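Unit 6. Masking and taping painted surfaces
Course: Interior Finishing 1
Handout for the February block, Flevwood workshop

Read before the practical. The practical starts at 8:30 in Bay 3. Bring a putty knife with a straight edge, a snap-off knife with fresh blades, and the marking sheet from Unit 5.

6.1 Scope

This unit covers painter's tape on painted or sealed indoor surfaces: wall faces, panel faces, and trim. It does not cover masking film, paper, or outdoor work. Floor marking tape is a different product and is dealt with in Unit 9.

Tape is used for two jobs in this course. The first is masking, where the edge of the tape becomes the edge of the paint. The second is marking, where the tape shows a position (a cut line, a shelf height, the reach of a door) and no paint is involved. The standard of edge needed is different. A marking strip may have a ragged end or a small lift and still do its work. A masking strip may not.

6.2 Terms

Backing. The crepe paper that carries the color. It stretches slightly and tears by hand across its width.

Adhesive. The sticky layer. On painter's tape it is weak by design.

Tack. How strongly the adhesive grips on first contact.

Run. One continuous length of tape from end to end.

Lift. A place where the tape has come away from the surface but has not folded.

Kink. A place where the run changes direction sharply and the tape doubles over.

Rope. A section in which the tape has twisted or bunched so that it is much narrower than the roll width. Older notes from the Sekeck site call this "stringing." Use "rope" on the marking sheet.

Bleed. Paint that has passed under the edge.

6.3 Preparing the surface

Tape needs a clean surface. Sanding dust is the usual problem on new work. On older walls it is hand grease near switches and door frames. Wipe with a barely damp cloth, then with a dry one, and leave the wall until it no longer feels cool to the back of the hand.

Matte paint holds tape less evenly than satin. The face is slightly rough and the adhesive touches only the high points. More pressure is needed when setting the tape.

Do not tape over fresh paint until the cure time on the can has passed. Dry to the touch is not cured. If the can is missing, treat the paint as uncured and test a short piece behind a door or under a sill.

6.4 Laying a run

Step 1. Mark both ends of the run in pencil. For a level line, transfer the height with a laser or a long level. Do not measure up from the floor at each end, as the floors in Bay 3 are out of true.

Step 2. Fix the first end and press it down with the thumb over a hand's length.

Step 3. Unroll an arm's length. Hold the roll close to the wall. A roll held far out lets the tape turn in the air, and a turn that touches the wall sticks to itself before it can be opened.

Step 4. Sight along the upper edge to the far mark. Correct the line now. Once the middle is pressed the line is set.

Step 5. Press from the fixed end toward the roll, never from both ends toward the middle. Working from both ends drives the slack into the center, where it has to fold.

Step 6. Tear or cut the far end. For masking, cut against the putty knife.

Step 7. Set the working edge with the putty knife held nearly flat. One pass is enough.

Do not pull the tape tight. Stretched crepe shortens again over the next hours. On a straight wall this pulls the ends loose. At an inside corner it pulls the tape out of the corner and leaves a bridge with air behind it.

6.5 Inside corners

Never carry a masking run through an inside corner. Stop the first run in the corner, crease it with the back of the knife, and cut it in the crease. Start the second run from the cut with its own end mark. A marking run may be carried through if it is creased fully into the corner before the second wall is pressed.

6.6 Faults in a run

The faults below are listed in the order in which they are usually found.

Loss of line. The run drifts up or down from the mark. It comes from skipping Step 4. Lift the tape back to the last good point and lay it again. Do not steer the tape back by pulling sideways.

Scuffed backing. The color is worn through in patches. The tape still holds, but paint can soak through the worn patches. Accept for marking, replace for masking.

Rope. The width is lost and the edge no longer protects anything. Rope cannot be opened and pressed flat again with a clean edge. Cut it out on both sides and patch, or replace the run.

Kink. The fold stands off the wall and leaves a gap beside it. Paint enters the gap by the brush as well as by bleed. Treat as rope.

Dust on the edge. Specks along the edge show that the adhesive there has picked up dirt, or that dirt has settled on the backing. Lift a short piece and check which.

Compare the condition of the blue tape along the long strip below, from the flat left third through the bunched and folded section to the thinner band beyond it. The diagonal strip on the right has the straight edges and even width required for masking.

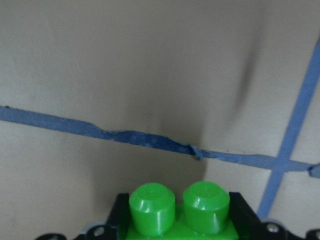

Appiah objects to the rule on rope: on a marking run it wastes tape to cut out a bunched section when both ends still sit on the line, and the time is better spent on the next mark. The point is accepted for marking runs that will be removed the same day. It is not accepted for masking, or for any run left overnight, and the marking sheet will be graded on that basis.

6.7 Patching a run

A patch is allowed when the sound tape on both sides of the fault is still on line.

Cut straight across the run on each side of the fault, clear of any fold. Use light pressure with a new blade. The cut should go through the backing only. A scored wall counts as a fault against the student, even if it will be painted over.

Lift out the damaged piece. Look at the wall under it. If paint has come away on the adhesive, stop and note it on the sheet.

Lay the patch over both cut ends with an overlap at least equal to the width of the tape. Line it up on the working edge, not on the center. Set the overlaps with the putty knife. The overlap makes a small step, and paint will collect there if the brush is loaded heavily.

One patch per run is the limit in this course. A second fault on the same run means a new run.

6.8 Crossing and diagonal strips

Where two strips meet at an angle, decide which one is the working edge before either is laid. Lay the working strip last, on top, so that its edge is not broken by the thickness of the other.

Diagonals are harder to hold on line than level runs. The eye wants to level them. Snap a chalk line or draw a light pencil line for the full length, and lay the tape to one side of the line so that the line stays visible. Brush chalk off before the tape goes down.

6.9 Removal

Remove masking tape while the last coat is still slightly soft, unless the can states otherwise. Pull the tape back over itself at a low angle, slowly, and away from the painted side. If the film starts to tear, stop and score along the edge.

Tape left up too long leaves adhesive behind or splits into strips as it is pulled. The Elitov log shows the first split edges on the south wall at day 12 and adhesive residue on all test strips by day 17. The strips on the north wall were still clean at day 17. Sun is the main difference between the two walls. For coursework, no tape stays up past the end of the block.

6.10 Practical task

Work alone at your assigned panel.

a. Wipe and dry the panel.
b. Lay one level marking run across the full width.
c. Lay one diagonal masking run, from a snapped line, not touching the level run.
d. Inspect both runs and enter each fault on the marking sheet with its distance in inches from the left end of the run.
e. Patch or replace as 6.6 and 6.7 require.
f. Have the runs checked before any paint is opened.
g. Paint to the diagonal, one coat, and remove the tape.

Allowance is 3 attempts at the diagonal. Level runs may be relaid without limit inside the session.

Marking sheets go in the tray outside Room 326 by 4:00 in the afternoon. Used tape goes in the dry waste bin, not in the paper bin. Roll ends longer than an arm's length go back on the rack.

Reading for Unit 7: caulk joints at trim, sections 1 to 4 of the shop manual.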